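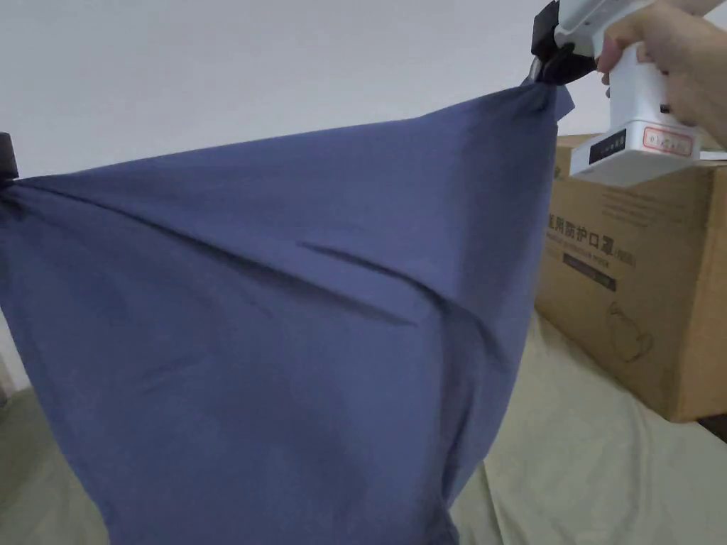 Clesach Lodge, Tollitz
Minutes of the spring staff meeting
April 18, 2024, in the dining room

Present: Hadi Fakhoury (chair), Bendik Viklund (minutes), kitchen staff, front desk staff, housekeeping, grounds.
Absent with notice: the evening desk clerk, who sent written comments on the booking system. They are covered under that item.

Opening

Hadi opened the meeting and asked if there were corrections to the winter minutes. The kitchen pointed out that the winter minutes had the old walk-in cooler being kept. The decision was to replace it. Bendik will correct this and put the new version in the binder. The rest was accepted as written.

Hadi asked that people raise repair requests at the end of the meeting and not under each item. This was mostly followed.

Opening for the season

The lower road is open. The upper road is still closed past the bridge, and the county has not given a date. The lodge will open the main building and the east rooms first, and the cabins when the upper road is clear. Guests who have booked cabins for the first weeks will be offered an east room at the east room rate. The front desk asked who is making these calls. Hadi will make them himself, and will write down in the desk log who has been called and what they said.

The water test for the main building came back clean. The cabin lines have not been turned on. Grounds reported a split in the line behind the second cabin, found when the insulation was pulled off, and a slow drip at the shutoff by the woodshed. Both can be fixed in house. The parts are on order. Grounds asked that the cabins not be cleaned until the water has run for a full day, as the lines usually push out some rust at first and the tubs have to be done again.

The chimney in the dining room was swept. The sweep recommended a new cap. Hadi has asked for a price.

Booking system

The lodge has been using Vistidis for bookings since the winter. The front desk gave a list of what works and what does not. Taking a payment is faster. Changing the length of a stay is slower, and if a guest adds a night the confirmation email goes out twice. The evening clerk wrote that the arrivals list prints in order of booking number and that she has been sorting it by hand with a pencil.

Bendik said there is a setting for the order of the list but it has to be changed for each login. He will do this for all the desk logins before opening. The double email has been reported. There has been a reply saying that the report was received and nothing since.

There was a longer talk about whether to keep the paper book. The front desk wants to keep it through the season in case the internet goes out, as it did twice last summer. Hadi was concerned that a paper book and a computer would end up saying different things. Agreed: the paper book stays, it is copied from Vistidis once a day by the morning desk, and no one writes a new booking in it unless the internet is down.
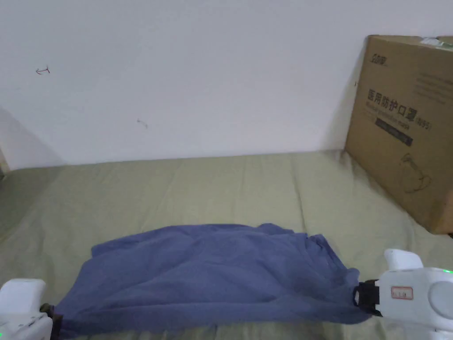 Online reviews came up briefly. The desk asked if they should answer them. Hadi would like every review that mentions a problem to get a short answer. He will write the first few so that people can see the tone he wants. Reviews that only say something nice do not need one.

Shuttle to the trailhead

Zoubi has agreed to run the shuttle again. The van seats eight, the same as last year. The price to the lodge goes up slightly and the price to guests stays where it is. The morning run will leave earlier than it did last summer, because several guests complained that the parking lot at the trailhead was already full of day hikers when they got there and the first stretch of trail was crowded.

The kitchen said that an earlier shuttle means an earlier breakfast, or bagged breakfasts. Nobody wanted to start the full breakfast earlier. Agreed: bagged breakfasts for shuttle guests who sign up by dinner the night before. The sign-up sheet goes next to the coffee urn. The kitchen will decide what goes in the bag and asked not to be sent suggestions.

The afternoon pickup was discussed. Last July a family was left at the trailhead because they came down by the other path and waited on the wrong side of the road. Grounds will put up a sign at the pickup spot, if the park office allows it. If not, the desk will hand out a small map.

Kitchen

The new cooler is in and holding temperature. The old one is still behind the kitchen and has to be hauled off. Two people have asked if they can have it for parts. Hadi said yes to whoever comes with a truck first, provided the doors come off before it leaves.

The kitchen would like to drop the lunch buffet on weekdays and offer soup, sandwiches, and a salad. Too much food was thrown out last year on days when most guests were hiking. Agreed for the first part of the season. The buffet comes back on weekends, and the question will be looked at again in July.

Eggs will come from the same farm as before. Bread is undecided. The bakery in Tollitz has a new owner and the kitchen wants to try the bread for a few weeks before promising anything.

Rooms and linen

Housekeeping went through the linen closets last week. A good part of the white bedding is thin at the corners or has stains that will not come out, and the budget for this year allows $1,000 for replacements. Buying everything in white again would be cheapest, but housekeeping asked for a change on the larger beds so that sheets can be told apart by size when they come out of the dryer. The color proposed is a pale gray-green, like the fitted sheet in the photo with these minutes, for all large beds, with white kept for the twins and the rollaways. Front desk asked if it would look odd against the curtains in the east rooms. Housekeeping has held it up against them and thinks it is fine. Agreed. 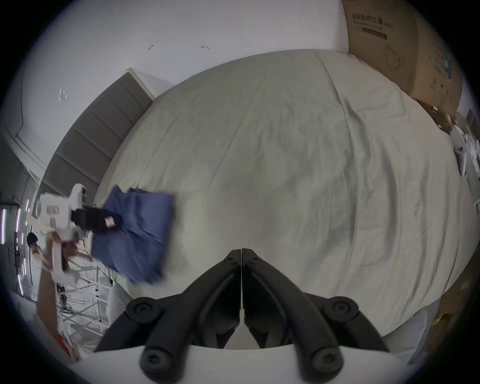
The usual linen supplier gives a better price on orders of 100 pieces or more. Bendik asked if pillowcases could be counted toward this, as the lodge is always short of pillowcases by August. He will ask the supplier. If the order can be mixed, it will include 40 pillowcases. Hadi wants the suggested order for the large beds ready a week before opening. On the question of color, Bendik asked how the pieces would be sorted on the shelves, and housekeeping will label each shelf by bed size. The order should be for fitted and flat sheets, and any money left over goes to mattress covers. Old sheets in decent shape go to the animal shelter, and the rest are cut up for rags.

Housekeeping also asked that wet hiking clothes not be hung over the stair rail. A drying rack will be put in the mud room, with a second one in the east hall if there is space for it.

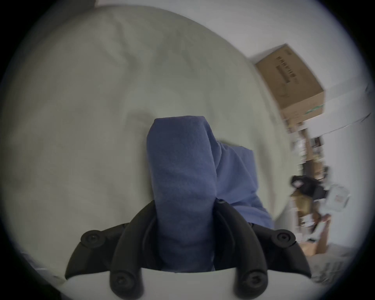
Room checks after checkout will be done from a single printed list this year. Last year there were three versions and they did not agree on whether the windows should be left open or shut. The answer is shut, with the fan on low. The list will hang inside the closet door on each floor.

Lost and found: items are kept until the end of the season and then given away. The desk has a box from last year that was never sorted. It includes several single gloves, two phone chargers, and a good pair of binoculars. The desk will try once more to reach the guest who had that room.

Repair requests

Handrail on the back steps is loose at the bottom.
Light in the pantry flickers.
East hall window does not lock.
Dishwasher leaves grit on the top rack. The kitchen has cleaned the filter already.
The bell at the front desk sticks.

Grounds will take the handrail and the window first.

Other business

Schedules for the first month will go up by the time clock. Swaps are fine if both people sign the sheet. Anyone who needs time off in July should say so in writing before the schedules for that month are made.

The front desk asked about name tags. Hadi is in favor and will order them, first names only.

Action items

Hadi: call cabin guests; get price for chimney cap; order name tags; write first review answers.
Bendik: correct winter minutes; change arrivals list setting; ask supplier about mixed order.
Grounds: cabin water lines; handrail; window; ask park office about sign.
Kitchen: bagged breakfast plan; try bread.
Housekeeping: sheet order list; shelf labels; room check list.
Front desk: sort lost and found box; daily copy into the paper book.

Next meeting will be held once the cabins are open. Minutes taken by Bendik Viklund.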